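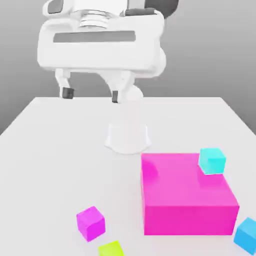 How to put on a small classical recital in a hall that isn't a concert hall

January 20, 2026

Quick one as I've had the same question in my inbox all month. Notes from the December recital in Drallov, voice and piano, Romana Jireš singing, Kamil Lukáč at the piano. Use what you like.

Before anything: the piano

Go and play it. Or take someone who can. Don't trust "it was tuned recently" over the phone. Ours is a Šindelář upright, nice in the middle, two dead notes at the top. Kamil found them in the first minute and we swapped one song for another. Much better in November than on the night.

Book the tuner for the same day as the concert, morning if you can get it. Heating on first, at the level it will be at in the evening. Then tune. Then leave the heating alone!

The programme

Keep it to 90 minutes with the interval. Singers get tired, chairs are hard, buses stop. We did:

First half: older Italian songs, then one long group in German
Interval, 20 minutes
Second half: Czech and Slovak songs, one piano solo so the voice gets a rest, two opera arias to finish
One encore, agreed beforehand, music already on the piano

Put the piano solo in the second half, about a third of the way in. Print the words in translation. People read them, then look up. Use thick paper, thin paper rattles and everybody turns over at once in the quiet bit. And don't let a song run over the page if you can help it.

Copyright: check each song, and the translation separately. The translation is the one people forget. If you're charging at the door you may need a licence for the newer pieces as well, ask the hall what they've already got.

Seats

Our hall takes 334 with the balcony open. We kept the balcony shut. A full downstairs sounds warmer and feels better for the singer than the same crowd spread thinly over the lot. Middle aisle, first row well back from the platform. A soprano at full tilt is loud close up.

Leave wheelchair spaces at the side AND near the front, not just by the door.

Sound

No microphones for the music. One for the talking, switched off at the desk after. Otakar Ondrejka did our welcome speech and we had a hum under the whole first song. My fault, I was at the desk.

Clap test: stand where the singer stands, clap once, listen. If it rings on and on, hang curtains at the back or lay carpet under the piano. If it's dead, take the carpet up. Try with the piano lid shut, then open, and have somebody sit in the back row while the singer does a quiet verse. Trust the back row.

Rehearsal on the day

3.30 singer and pianist alone, doors closed
4.30 lights, walking on and off, bows
5.00 stop. Let them eat.
6.30 doors
7.00 start

Practise the bows, sounds silly, looks awful if you don't. Page turner needs to be there at 3.30 too. Štěpánka Koubek turned for us and sat on the left, out of the way of the pianist's arm.

Lights: warm, from both sides, not straight in the singers eyes. Pianist needs to see the keys without a shadow from his own head.

Tickets

Sell ahead, keep a handful for the door. Put the start time and the finish time on them. Late comers wait until the end of a group of songs, tell your door person wich song that is and write it down for them.

Things to bring

Pencil, spare copies of all the music, water (not fizzy), safety pins, gaffer tape, a piano stool that doesn't squeak, a torch for the page turner, small change, flowers if you're doing flowers

Will put up the bit about choirs when I get round to teh diagrams.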